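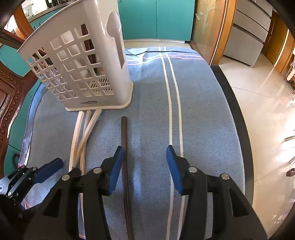
수저 정리를 기계가 언제쯤 대신해 줄까, 이번 호는 이 얘기로 갑니다. 지난 호에서 빨래 개는 로봇 얘기를 했더니 답장이 꽤 왔는데, 제일 많은 게 "빨래는 됐고 설거지 끝난 다음이 더 귀찮다"였거든요. 완전 동의해요! 씻는 건 식기세척기가 하는데, 꺼내서 짝 맞추고 수저통에 꽂는 건 여전히 제 손이 하니까요. 그런데 이게 두 손가락짜리 집게한테는 생각보다 고약한 일입니다. 파란 고무 패드가 달린 손가락이 쫙 벌어져 있고 그 사이에 진한 갈색 나무 막대 하나가 길게 누워 있죠. 우리 같으면 보지도 않고 집을 텐데, 집게 입장에서는 저 가는 걸 천 위에서 들어 올리는 것부터가 숙제예요. 바구니 받침 앞에 있는 밝은색 막대들은 더하고요. 두 개가 서로 엇갈려 있으니 하나만 집고 싶어도 다른 하나가 따라 움직일 수 있잖아요.

저는 원래 이 분야 사람이 아니에요. 부엌용품 회사에서 오래 일했고, 수납 바구니 구멍 크기 같은 걸 가지고 회의하던 사람입니다(네모 구멍이냐 둥근 구멍이냐로 오후가 통째로 날아간 적도 있어요). 그러다 보니 로봇 영상을 볼 때도 팔보다 물건을 먼저 봅니다. 접시가 무슨 재질인지, 서랍 손잡이가 얼마나 튀어나왔는지, 바닥에 뭘 깔았는지. 로봇 하는 분들은 제가 이런 걸 물으면 처음에는 좀 의아해하다가 금방 신나서 얘기해 주시더라고요. 물건 쪽 조건 하나 때문에 며칠씩 고생한 기억이 다들 있나 봐요.

그래서 이번 주에는 Haiyan Kang 씨하고 길게 통화를 했습니다. Skivero라는 작은 회사에서 집안일용 집게 손을 만드는 분인데, 제가 첫마디로 "젓가락 한 짝 꽂는 거 돼요?" 하고 물었더니 웃으면서 "어느 집에서요?"라고 되묻더군요. 같은 통, 같은 막대, 같은 책상이면 제법 된대요. 집을 옮기면 얘기가 달라지고요. 조명이 바뀌고, 바닥 천이 바뀌고, 통이 손가락 한 마디쯤 높아지기만 해도 성공률이 뚝 떨어진답니다. 얼마나 떨어지냐고 몇 번을 물었는데 숫자는 끝까지 안 주셨어요. 숫자를 말하는 순간 그게 제목이 된다면서요. 맞는 말씀이라 더 안 졸랐습니다.

가늘고 긴 물건이 왜 어려운지는 제가 이해한 대로 옮겨 볼게요. 틀린 데가 있으면 답장 주세요.

우선 집는 일 자체. 막대가 평평한 데 딱 붙어 누워 있으면 손가락이 밑으로 파고들 틈이 없어요. 사람은 손톱으로 살짝 튕기거나, 한쪽 끝을 눌러서 반대쪽을 띄우거나, 그냥 손가락 살로 굴려서 집습니다. 고무 패드는 손톱이 없죠. 옆에서 조이는 방법이 제일 무난한데, 그러려면 패드 끝을 바닥에 거의 닿을 만큼 내려야 하고, 너무 내리면 바닥을 찍습니다. 이럴 때 푹신한 천이 깔려 있으면 조금 봐줘요. 찍어도 천이 눌리니까요. 대신 보풀 있는 천은 막대가 미끄러져 주지를 않아서, 밀어서 모으는 동작이 잘 안 먹힌대요. 하나 얻고 하나 잃는 셈이에요.

그다음이 돌리기. 누워 있는 걸 집어서 세워야 통에 들어가잖아요. 막대 가운데를 집으면 균형은 좋은데 통에 넣을 때 손가락이 통 입구에 걸리고, 끝을 집으면 통에는 잘 들어가는데 무거운 쪽이 처지면서 패드 안에서 빙글 돌아 버립니다. 우리는 집은 다음에 손 안에서 슬쩍 고쳐 잡아요. 저도 이번에 제 손을 천천히 관찰해 봤는데(저녁 먹고 혼자 젓가락을 들었다 놨다, 가족이 보기에는 좀 그랬을 거예요) 진짜로 엄지가 밀고 가운뎃손가락이 받치고 난리도 아니더라고요. 두 손가락 집게는 이 고쳐 잡기를 거의 못 합니다. 내려놓고 다시 집거나, 통 테두리에 대고 밀거나, 다른 쪽 손에 넘겨주거나.

그리고 꽂기. 이건 제가 좀 압니다! 수저통 옆면에 네모난 구멍이 줄줄이 뚫린 건 물 빠지라고, 바람 통하라고 그렇게 만드는 건데요, 젓가락 끝이 그 구멍으로 삐죽 나오는 일이 은근히 많아요. 저희 회사에도 그걸로 불만 전화가 왔었어요. 사람이야 혀 한번 차고 다시 꽂으면 끝인데, 로봇은 끝이 구멍에 걸린 걸 모르고 계속 누를 수 있습니다. 그러면 통이 밀리거나 넘어가죠. 안에 이미 뭐가 꽂혀 있으면 더 복잡하고요. 카메라로는 격자 사이로 갈색이 언뜻언뜻 보이기만 하니까, 어디가 비었는지 가늠하기가 쉽지 않을 것 같아요.

여기까지 들으면 아직 멀었네 싶으시죠? 저도 그랬는데, Kang 씨 얘기로는 요 근래 바뀐 게 있대요. 예전에는 동작을 사람이 하나하나 짜 넣었다면, 지금은 사람이 직접 집게를 손에 쥐고 일을 해 보이고 그걸 잔뜩 모아서 가르치는 쪽이 많아졌답니다. 로봇을 통째로 집집마다 끌고 다니지 않아도 되니 진짜 집의 진짜 어수선함이 들어온다는 거죠. 햇빛이 타일 바닥에 번쩍 반사되고, 의자 등받이가 옆에 바짝 와 있고, 전선이 지나가고. 연구실 책상에는 없는 것들요. 저는 이 대목이 제일 반가웠어요. 제품 시험할 때도 늘 그게 문제였거든요. 시험실 싱크대는 항상 너무 넓고 너무 깨끗해요.

다른 쪽 얘기도 들어야 공평하니까 Haoran Xu 씨한테도 연락을 해 봤습니다. 이분은 집이 아니라 가게 쪽이에요. Pulholm이라는 주방용품 매장의 뒷방, 그러니까 물건 풀고 묶고 진열 칸에 나눠 담는 일을 오래 관리하셨고, 거기서 Clero라는 정리용 팔을 써 봤대요. 첫인상이 어땠냐고 물었더니 "느린데 삐치지 않는다"고 하시더라고요(제가 뽑은 이번 호의 말입니다). 맡긴 일은 나무 수저를 종류별로 칸에 넣는 거였고, 한 상자에 2000개가 들어 있었답니다. 사람 둘이 하면 오전에 끝나는 양인데 Clero는 밤을 새웠대요. 그런데 아침에 와 보니 칸에는 얼추 들어가 있고 바닥에 떨어진 게 좀 있고, 그러고는 같은 자리에서 팔을 든 채 멈춰 있더래요. 두 개가 붙은 걸 집고는 어쩔 줄을 몰라서요.

그래서 지금은 어떻게 쓰시냐고 했더니 반만 쓴대요. 사람이 상자를 쏟아서 대충 펼쳐 놓으면 팔이 하나씩 집고, 엉킨 건 옆으로 밀어 두게 해 놓고, 밀어 둔 건 아침에 사람이 봅니다. 세우는 일은 안 시키고 눕혀서 담는 칸으로 진열 칸 자체를 바꿨고요. 저는 여기서 무릎을 쳤어요. 로봇 손이 좋아지기를 기다리는 동안 통을 바꾼 거잖아요! 입구가 넓고 얕은 통, 구멍이 젓가락 끝보다 작은 통, 밀어도 안 밀리게 받침이 넓은 통. 이런 건 로봇이 없어도 사람한테 좋은 통이에요. 손목 아픈 분들, 눈이 어두우신 분들한테요. 우리 회사에서 왜 진작 이 회의를 안 했나 모르겠습니다.

물론 집은 가게가 아니죠. 우리 집 수저통에는 젓가락만 사는 게 아니라 병따개도 있고, 언제 받았는지 모를 아이스크림 숟가락도 있고, 다 쓴 것 같은데 아무도 안 버리는 고무줄도 있어요. 짝이 안 맞는 젓가락은 또 어떻고요. 길이가 비슷하고 색이 조금 다른 두 짝을 보고 저는 "이건 그냥 같이 쓰자"고 정해 버리는데, 기계한테 이런 걸 어디까지 알아서 하라고 할 수 있을까요? Kang 씨는 이 질문에는 바로 답을 하셨어요. 묻게 하면 된다고요. 모르면 한쪽에 모아 두고 주인한테 보여 주면 된다고. Xu 씨네 가게의 밀어 두는 자리하고 똑같은 얘기더라고요. 두 분은 서로 모르는 사이인데 말이죠.

그럼 지금 살 만한 게 있느냐. 제일 많이 물어보시는 건데, 수저 정리만 놓고 보면 저는 아직 안 삽니다. 한동안 Lü라는 탁상용 팔을 들여다봤어요. 영상에서는 식탁을 치우고 컵을 옮기고 숟가락도 집어서 통에 넣습니다. 그런데 영상을 천천히 돌려 보면 숟가락이 매번 같은 방향으로 놓여 있고, 손잡이 쪽이 살짝 떠 있어요. 오목한 쪽이 바닥에 닿게 놓으면 손잡이가 뜨니까 집기가 훨씬 낫겠죠. 거짓말이라는 건 아니고요, 그 조건에서는 되는 거예요. 저는 우리 집 조건에서 되는 걸 보고 싶은 거고요. 젓가락 영상이 없다는 것도 좀 걸립니다. 있는데 제가 못 찾았으면 링크 좀 보내 주세요.

혹시 집에 로봇 팔을 들일까 고민 중이시면, 영상 볼 때 저처럼 한번 봐 보세요. 물건이 누워 있는지 서 있는지. 한 번에 쭉 이어지는지, 중간에 장면이 바뀌는지. 다른 물건하고 닿아 있는지. 겹친 걸 집는 장면이 나오면 저는 일단 점수를 후하게 줍니다. 그리고 실패하는 모습을 같이 올려 주는 회사는 훨씬 믿음이 가요. 떨어뜨린 다음에 어떻게 하느냐가 저한테는 성공률보다 궁금하거든요. 떨어뜨린 줄도 모르고 빈손으로 통까지 가서 얌전히 손가락을 벌리는 로봇, 다들 한 번쯤 보셨죠? 귀엽긴 한데 우리 집 부엌에서 그러면 안 귀여울 것 같아요.

속도 얘기도 조금만. 저녁 설거지 끝나고 제가 수저를 다 꽂는 데 걸리는 시간은 짧아요. 귀찮아서 길게 느껴질 뿐이지. 그래서 기계가 저보다 빠를 필요는 전혀 없습니다. 밤 11시에 불 끄고 들어가면서 맡겨 놓고, 아침에 밥 먹을 때 제자리에 있으면 돼요. 조용하기만 하면요. 이 조용하다는 조건을 Kang 씨한테 말했더니 한참 말이 없으시더라고요. 플라스틱 통에 나무가 부딪히는 소리, 그걸 밤새 톡톡톡 듣는다고 생각하면 저도 자신이 없네요. Xu 씨네 가게는 밤에 사람이 없으니 그런 걱정은 안 했을 거고요.

공장 쪽은 사정이 나은 데가 많다고 합니다. 물건이 한 종류고, 들어오는 방향을 틀로 맞춰 줄 수 있고, 손가락도 그 물건 전용으로 깎아 버리면 되니까요. 가는 막대를 빨아들이거나 홈에 굴려 넣어서 줄 세우는 기계는 예전부터 있었어요. 제가 다니던 회사의 포장 라인에도 비슷한 게 있었는데, 그건 로봇이라고 부르지도 않았고 그냥 "그 덜덜이"였습니다. 덜덜 떨면서 젓가락 줄을 세우는 쇠판이에요. 가끔 생각하는데, 가정용으로 작게 만든 덜덜이가 팔 달린 로봇보다 먼저 나오면 저는 그걸 살지도 모르겠어요. 위에 쏟으면 알아서 한 방향으로 눕혀 주는 쟁반 같은 거요. 근데 이것도 시끄럽겠구나. 역시 소리가 문제네요.

답장 코너도 짧게 챙길게요. 지난 호 빨래 편에 온 답장이 14통인데, 양말 짝 맞추는 게 수건 개는 것보다 먼저 되면 좋겠다는 분이 많았습니다. 양말도 결국 짝 문제라 이번 얘기하고 통하는 데가 있어요. 아이가 젓가락 짝 맞추기를 놀이로 한다는 답장도 재미있게 읽었고요(우리 집 아이는 같은 걸 시켰더니 병따개까지 짝을 지어 놨습니다). 식기세척기 바구니째로 서랍에 넣고 산다는 분, 저는 이 방법 찬성이에요. 정리를 안 하는 것도 방법이죠.

다음 호에는 Kang 씨가 집게를 하나 빌려주시기로 해서, 일요일에 제 손으로 직접 우리 집 젓가락을 집어 볼 생각입니다. 팔에 달린 것도 아니고 그냥 제가 쥐고 하는 건데도 처음에는 다들 애를 먹는대요. 식탁에 바로 놓고도 해 보고, 행주 깔고도 해 보고, 쇠젓가락이랑 나무젓가락을 바꿔 가면서도 해 보려고요. 꼭 해 봤으면 하는 물건이 있으면 그 전까지 답장으로 알려 주세요. 이쑤시개는 제가 먼저 생각했으니까 빼고요!

마지막 업데이트: 11월
공유 14 · 댓글 2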